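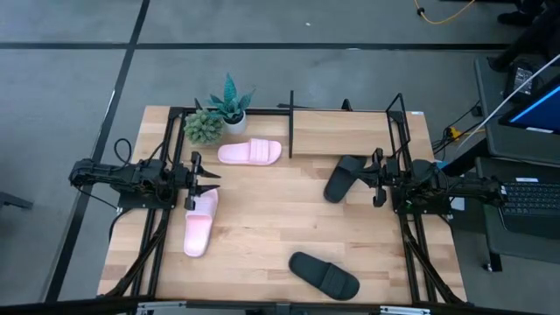 Our two-arm cell with the sandal task on the table, left gripper over a pink one

Left arm drops a little after long sessions – cable or shoulder?

tienfu_p
Hello all. I am looking after the cell in the picture and I would like to ask about the left arm. After two hours or so of work the fingertips come lower than they should. In the morning the left gripper closes nicely on the strap of the slide. By 4 pm it touches the sole first and pushes the sandal forward. The right arm does not have this problem with the same program values mirrored.

What I did until now: tightened all bolts at the base of the left arm, set the zero again, changed the fingertips. After the new zero it is good for one session, then the same again. The motor log shows error code 118 two times, both on the shoulder joint. The controller is a Rodard, the arms are from Kostness.

Muthu Iyer
Look at the cable first. You have a big loop going over the shoulder on the left arm. If this loop is stiff, it pulls on the link each time the arm reaches far out, and slowly the clamp moves. I had this on a Vostex arm and lost one week with motor tests before I touched the cable.

deepika_pai
I don't agree that it is the cable. A cable which pulls would give an error from the first minute, and Tien-fu writes that mornings are good. For me this sounds like heat. The shoulder motor carries the whole arm stretched out horizontally. Put a thermometer on the housing at the start and again when the drop begins.

Muthu Iyer
A clamp can slip with time also, so mornings are good if he sets the zero every morning. Tien-fu, do you?

tienfu_p
Yes, I set it every morning before the first run. Sorry, I should have written this.

Muthu Iyer
Then your good mornings prove nothing :) Try one morning without it.

Yen-ting C.
Before you take anything apart, please check the frame also. Aluminum profile frames get loose at the corner brackets, and the arm is only as straight as the rail it sits on. I use a Shek torque key and go over the brackets at 9 Nm, but look in your own manual for the value. Check the tabletop too. If it moved down on one side, it looks the same as an arm that is too high or too low.

Another thing, the cables at the right side between the arm and the cart. I would tie them up while the power is off. One foot in there and you will have a new thread to write.

tienfu_p
Thank you, the cables are on my list for a long time already.

I skipped the zero this morning. The left gripper was low from the first pick, the same amount as yesterday evening. So it does not come back when the arm is cold.

deepika_pai
OK, then it is not only heat, I accept this. But code 118 on our controller is overload, and I would still measure the temperature. A slipping part and a hot motor can come together.

tienfu_p
Result for those who search later. I marked the cable clamp and the shoulder flange with a white pen and ran until cycle 3693 on the counter. The clamp did not move at all. The flange mark was shifted by the width of the pen line. Two of the flange screws had no thread lock on them. I cleaned them, put medium thread lock, tightened crosswise and left it overnight.

Muthu Iyer
So it was not my cable. I would give it more slack anyway.

Tsung-han T.
Same arms here, same symptom in December, and for us the screws held only for a month. Please write again if code 118 comes back.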